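Write the Rule Where the Work Is

I have spent a good part of my working life reading rulebooks for automated cells, and I say this with some fondness: most of them are written a long way from the floor. The one I was handed when I came to Wudano ran to 82 pages. It had a lovely chapter on fencing and a whole appendix on labels, and you could read the thing cover to cover (I did, with a pot of coffee) without learning what a bench ought to look like before a run starts.

Small assembly work deserves better than that. A few colored blocks on a purple base don't look like much, but all the questions are in there. How far may a part sit from its place and still count as placed? Who says the run is over? What is allowed to stay on the floor of the cell?

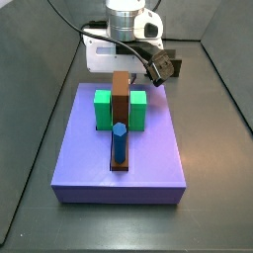 Start with the floor

My own favorite rule is a dull one, and I'd put it on page one. Write down everything that may be inside the walls when a run begins, down to the last bracket and screw, and have somebody look before pressing start. At Drarnetti they kept a log of 3000 runs before they added such a list, and when we sat down together in February to compare notes, we could hardly use the early ones. The results were written up carefully enough, bless them, but the starting layouts weren't, and two runs with the same name might have begun quite differently.

I know the objection, and I've heard it from people I like very much. Lists slow you down, and a good operator sees at a glance if something is off. Well, yes, a good operator does, at ten in the morning! I'd like to see the same glance at the end of a late shift.
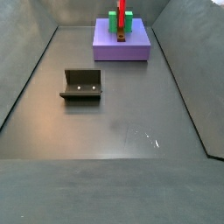 A list also settles arguments kindly. If a bracket is on it, the bracket belongs, and if it isn't, you take it out and carry on, and no one has to feel scolded. The draft going around under the name Drururov gets this nearly right, though it leaves the wording to each site, and I do wish it wouldn't. Give us one plain form, 2 pages at most, and let us tape it up beside the cell where our hands already are.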